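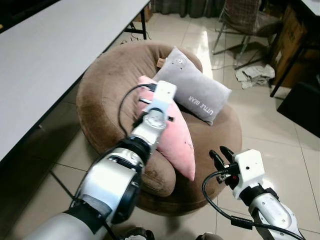 Wednesday, morning. Sourdough starter trial, Stokimano flour against Trastis flour.

Both jars were fed at 6, same spoon, same water. The Stokimano jar has doubled already and smells like yogurt. The Trastis jar is slow, with few bubbles, and it smells more of wet paper. I kept the two on the same shelf, so I do not think the temperature is the cause.

Correction to the last entry: I wrote 900 g of flour for the big dough, but this was flour and water together. Please do not use that number for the salt. The first loaf was too salty for this reason, my mistake.

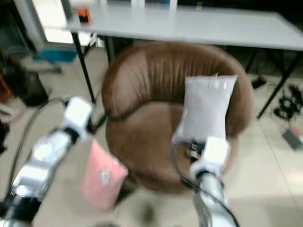
For the next feeding I will give Trastis 20 g of rye and wait 12 hours before I judge it. If it is still flat, I stop with this flour and use the rest for pancakes.

The Wadia oven heats stronger on the left side — the crust shows it again. Turn the tray at half time. The old Greco oven did not have this problem, but its door does not close well anymore.

To do:
order new lids for the jars
write the feeding time on the tape, also when it is late
ask if the scale can be calibrated, it jumps between two values when the jar is light

Evening: Trastis rose a little. Not yet convinced.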